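The first hour belongs to the cables

I look after one cell. It sits in a corner of a carpeted room at Vetgate, behind dark curtains, and it consists of a table, two equipment stands, a pair of hand-held grippers and more black cable than I would like. People hold the grippers and do things with cloth, and the recordings go to the group at Sidley that trains the arms. My part is to have the cell working when they come in. I have done that long enough to have an opinion on it, and the opinion is that most places spend their maintenance time on the wrong end of the machine.

By the wrong end I mean the jaws. Everyone looks at the jaws. If a session goes badly, the first thing that gets taken apart is the gripper, because that is the part that touches the work. Somebody cleans the fingers, checks the travel, puts it back together and tries again. Sometimes that helps. Mostly the fault is somewhere behind the hand, in a connector or a run of cable that has been tugged on all morning.

I kept a fault book for our cell starting last November. It is an ordinary notebook with a pen tied to it. When I added it up this fall there were 100 entries that had cost us time. I had expected the jaws to lead the list. They came in well behind the cables, and behind a second group I had not thought of as faults at all, which was people having rearranged something. A stand had been nudged or a table pushed over to vacuum. Everything still powered up and looked fine, and the recordings were no good.

That changed how I set up. I used to start at the table and work outward. Now I start at the wall and work in. I follow every cable with my hand, from the stand to the place where it ends, and I do it before switching anything on. It takes 25 minutes if nothing is wrong. My manager at the time thought this was slow, and for the first few weeks she was right to think so.

Cloth is a good test of a cell, which is one reason I like working on this one. A block of wood forgives a lot. Fabric has a mind to slide, bunch up and spring back, and the person has to keep making small corrections with both wrists. Every one of those corrections pulls on the cable a little. If a cable is too short the person feels it and starts working around it without saying so, and then what you have recorded is somebody avoiding a cable.
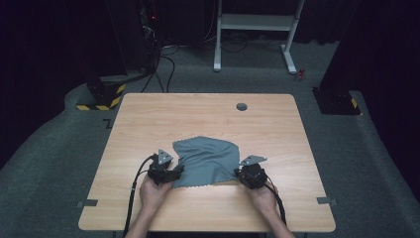

Handling a gray cloth with both grippers. Each one has its own cable running from the back.

The loop on the left is what I look at first when someone sits down to work. I want slack there, enough that the wrist can turn over without the line going tight. On the right I don't mind the cable running close along the forearm, as long as it isn't carrying weight. New people ask if the two sides should match. They don't need to. Hands don't match either, and I have given up trying to make a left-hander's setup look like the one on the sheet.

The sheet is the other thing I want to complain about. Our supplier, Calska, sent a setup guide with the grippers, and it is a decent guide to the grippers. It tells you how to mount them and how to check that they open and close. On what happens between the gripper and the rest of the room it has two lines, both about not exceeding the bend radius. I don't blame them much. They sell grippers. But whoever buys one tends to treat the guide as covering the whole job, and it stops at the plug.

So the rest has to be written by whoever does the work, and in most places it never gets written down. It lives in one person's head. I trained under Gudrun Hagedorn at Lenz, where we kept packaging cells going, and she made every technician write a page on each machine in their own words. If you couldn't explain why a cable was routed the way it was, you had to go and find out, or reroute it. I thought it was schoolwork. I have since inherited machines from people who never did it, and I would pay good money for those pages.

Ours is now one side of one sheet. It says where the stands go, how the cables run, how much slack to leave at the hand, and what to do if the table has moved. Nothing on it is clever. The line I had to argue for is the one that says to stop and call me if a cable feels warm or stiff, even in the middle of a session. People hate stopping. They will finish the cloth they are on, and then the next one.

There is a fair argument against all this. A spare cable is cheap, a swap takes minutes, and you could simply run each one until it dies. I know a shop that does exactly that and is happy. If a dead cable were the usual trouble I would agree with them. The trouble is the cable that is half dead. It drops out for an instant when the wrist is turned a certain way, and comes back. You can lose a week of recordings to one of those before anyone notices — we did, in the spring, and I swapped the jaws first.

What I would ask for, if anyone who pays for these cells is reading, is that the setup hour be put on the schedule as work. At present it is taken out of the technician's morning and shows up nowhere. When things are busy it is the first thing cut, and the fault book gets longer a few days later. Put it on the plan with a name next to it. Buy the spares as well, by all means, and keep them in a drawer near the cell with the old ones thrown out, so that I don't find last year's bad cable put back in with the good ones. I found two of those on Tuesday's shelf, as we call it, and I still don't know which sessions they were in.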